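Cubos coloridos (brinquedo)

Os cubos coloridos, ou bloquinhos, como a gente dizia lá em casa, são peças de seis faces quadradas usadas para empilhar, separar por cor e levar de um lugar a outro. Eu coleciono há 22 anos e confesso que escrevo este verbete com um carinho meio suspeito! A versão mais comum vem em cores lisas, uma por peça, quase sempre com vermelho, amarelo e verde no jogo (o azul costuma ser o primeiro a sumir debaixo do sofá).

Um dos usos mais antigos que conheço é o jogo do quadrado: marca-se um contorno com fita na mesa e o cubo tem que ir parar lá dentro. Mesa clara com fita preta é a minha combinação preferida, o contorno aparece bem de qualquer cadeira.
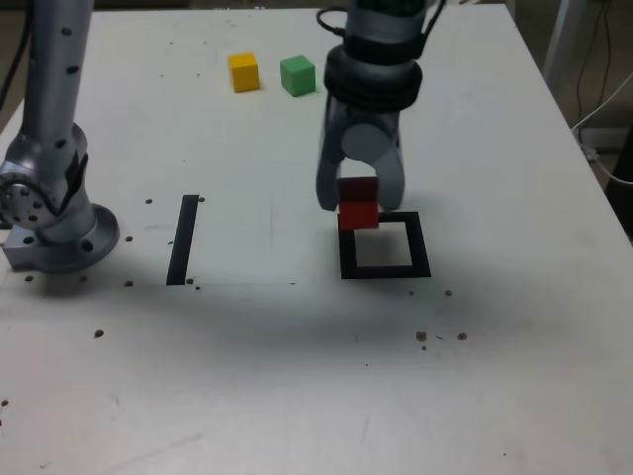
As regras mudam de casa para casa. Na minha, encostar na fita vale 2 pontos e cair inteiro do lado de dentro vale 10, mas a Iara Quiroga, que jogava comigo em Ibarra, só aceitava o cubo inteiro dentro e pronto (discutimos isso uma tarde toda).

Quanto a fabricantes, a Piltton fazia cubos de quina arredondada, gostosos de pegar, e a Hetevia preferia a quina viva, melhor para torre alta. Tenho quase 123 peças das duas, guardadas numa lata, e ainda procuro o verde-escuro da série Murkgate.

Ver também: jogos de encaixe, dominó, torre de blocos.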